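Stock notebook, Nidside kitchen workshop
May, second batch

Shell stock again, after the first pot came out tasting like a wet dock. Vega Goicoechea's note in the margin of the last entry says "less heat, more patience," so less heat it is. Patience is on back order.

Shells roasted 7 minutes, pulled when the smell went from beach to toast. Cold water to cover, then up slowly to 90 C and held there. The Prirnel burner has two settings, off and volcano, so holding meant me standing beside it with the thermometer until 4 pm. Skimmed twice. Added 100 g onion, 200 g fennel, tomato paste by the spoon.

Strained through the Sadus cloth. It claims to be lint-free. It is not, and I have fished out the evidence.

Color good, deep orange. Salt none, on purpose. Sweeter than batch one, and the bitter edge is mostly gone. I still suspect the heads. Vega suspects me. 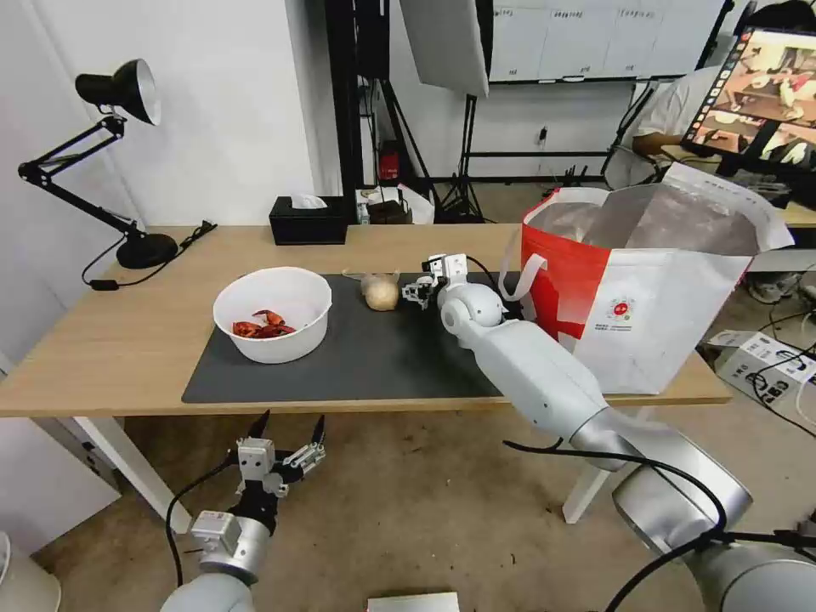 Crayfish pieces in the bowl, onion next to it.

Next: same again with the heads left out, and onion sweated first the way the Taşdemir notes have it. Label the jars this time. Batch one is in the freezer somewhere, passing itself off as gravy.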